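Monday's page was going to be about limescale. It has been bumped by a dustpan.

## When the arms drop the dustpan (and other floor-level failures)

We run a pair of Okel arms in the back room at Morstead, and their job for most of the spring has been picking up after us. Sweep, scoop, carry, tip. A child of six can do it, although a child of six would want paying.

The fault showed up in June. The right arm would collect a full pan, carry it nicely across the floor, and then let the handle turn in its grip at the moment of tipping. Paper scraps everywhere. The log counted 566 tips that month before anyone thought to read the log, and the drops were all bunched in the second half.

Everyone had a theory. Mine was software, because I don't do the software. It was grip.

**Check the pads first.** A rubber pad wears at the tip long before the rest of it looks tired. Run a thumb along it with the power off. If the tip feels smooth or the edge is coming away in crumbs, swap it. The Samlow replacement pads say 3,000 grips on the packet. Ours did not get near that, but then ours had been dragged along grout.

**Wipe the handle.** Smooth plastic handles pick up a film from hands, floor cleaner and whatever was in the last bin. Dish soap and warm water, dry it properly, try again. This fixed half our trouble for the price of a squirt.

**Wrap what you can't roughen.** Two turns of cloth tape where the fingers close. Don't use the foam kind. It squashes, the arm decides it's holding something thinner than it is, and you're back on your knees with a brush.
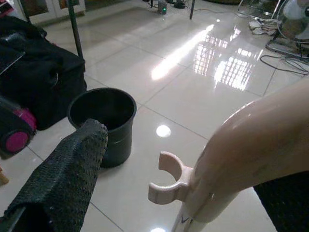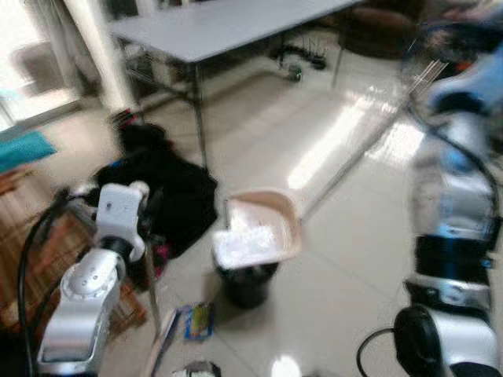 **Give the bin some weight.** An empty plastic one scoots away when the pan leans on it. We put a flat stone in the bottom, under the liner. A bag of sand also works until it leaks, at which point you have invented a new cleaning job.

**Lower the tipping height.** The arm had been taught to pour from well up, like a waiter with mint tea. Bring the lip of the pan down to the rim and the scraps have less chance to wander off.

**Mind the shine.** Glossy tile throws back window light, and our arm took one bright patch for the edge of the pan on 2 separate mornings. Pull a blind or move the job to after lunch. Waxing the floor for visitors, as we did, is asking for it.

## The part where somebody could get hurt

The drops were a nuisance. What worried me more was how we all behaved afterward. The pan goes over, a person sighs, and the person walks in and bends down next to a moving arm with their head at elbow height. I did it myself, holding a coffee.

So the rules on the door now read:

- Stop button first, brush second.
- Wait 5 seconds after the arms go still. Ours sometimes finish a thought.
- Cables go against the wall or under a cover before you start. An arm will pull a cable as happily as a handle.
- No hanging sleeves, scarves or lanyards.
- If it drops the same thing twice in a row, switch off and look at the pads. Don't give it a third go to see.

The Moges stop button has a lovely long lead, and for weeks it was coiled up in a drawer to keep it tidy. Hang it at hip height by the door, on a hook you can find without looking.

Since the new pads went on we've had a few wobbles and one proper spill, which was my fault for overfilling the pan with packing paper. Half a pan at a time is plenty. Limescale next week, if the kettle holds out.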